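4. What happened to the old folders

4.1 Moving day

By the time we got to the office at Donemmont, the old machines had already been switched over to the new version of the operating system, and everyone was hunting for their files. I'd planned to start with a tidy little survey of how people name things, but that went out of the window before lunch! What I did was sit next to Bontu Tsegaye while she looked for a price list she had opened every morning for years, and write down every place she clicked.

She tried the start menu first, then the search box, then the desktop, then the search box again with a slightly different spelling. The file was in a folder the installer had made for itself and called "old documents" (with a number on the end, for reasons known only to the installer). I saw the same pattern again and again over the following days, and it's the reason this section spends so much time on search and so little on folders, which is the other way round from what I promised in the introduction.

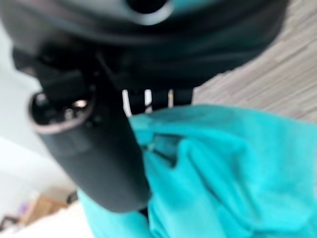 Figure 3. Gripper housing and one rounded finger, with cloth beneath.

I should say how the sessions ran. Each person used their own computer, with their own mess on it, and I asked them to find seven files that they had picked themselves before the upgrade. I logged the first place they looked, the last place they looked, and whether they gave up. Tiruwork Hadgu read through my notes afterwards and marked the ones where she thought I'd been too generous about what counted as "found". We argued over a few of those (a shortcut that opens nothing is not a file, I've now accepted) and the codes used here are the ones we settled on together.

4.2 Search first, folders later

I came in expecting the folder people and the search people to be two different crowds. That's how most of us talk about it in the tea room, anyway. In my notes the same person is often both, and it depends on how long ago they last touched the thing. A file from yesterday gets searched for, or picked off the recent list. A file from last March gets walked to, folder by folder, even when the walk is long and the search box is sitting right there at the bottom of the screen.

Kidus Degefa put it better than I can. He told me he only searches for things he remembers the name of, and he only remembers the name of things he's just named. For everything else he remembers a place. The upgrade kept his names and moved his places, so his recent work was fine and his archive was a misery. He had the Prondex sync client running as well, which had quietly made a second copy of the lot under a different user folder, and he spent a good part of our session editing a spreadsheet that his colleagues would never have seen.

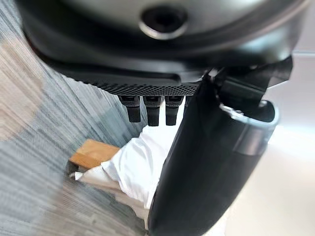

Figure 4. Curved housing with a perforated mesh strip and three short black prongs below it.

Duplicates like his were the nastiest problem I came across, much worse than files that had plainly gone missing. If a file's missing, people stop and ask for help. If there's a copy, they carry on happily in the wrong one! I have put the duplicate cases in a column of their own in the results table, and I'd ask anyone comparing these figures with Woldegiorgis's earlier study to remember that her table lumps them in with the successes.

4.3 The desktop as a dumping ground 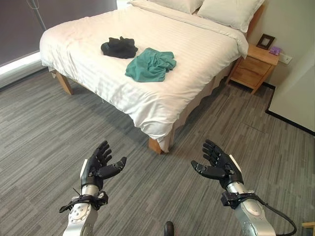
Desktops filled up fast once people had stopped trusting their folders. Iraís Valdovinos had kept hers bare for as long as she'd worked there, and within days of the upgrade it had downloads, screenshots and half-written letters all over it, because at least there she could see them. It's what any of us does with a big flat surface, and the bed with two crumpled bits of clothing left on top of its white duvet is a fair likeness of her screen that week. The black one is bunched up on itself so you can't tell what it is without picking it up, and "untitled 4" is just the same: you have to open it. I'd put those items down as parked, a separate code from stored, and people moved parked items far more often than I'd guessed.

Mebrat Endale went the other way and made a single folder called Ondia, after the project she was on, and dragged everything into it. It worked nicely for her until the list got too long to scan by eye, and then she began putting a 3 in front of the names she cared about. I asked why a 3 and she said 1 and 2 were taken. We come back to home-made ordering tricks of this kind in section 5, along with the renaming logs.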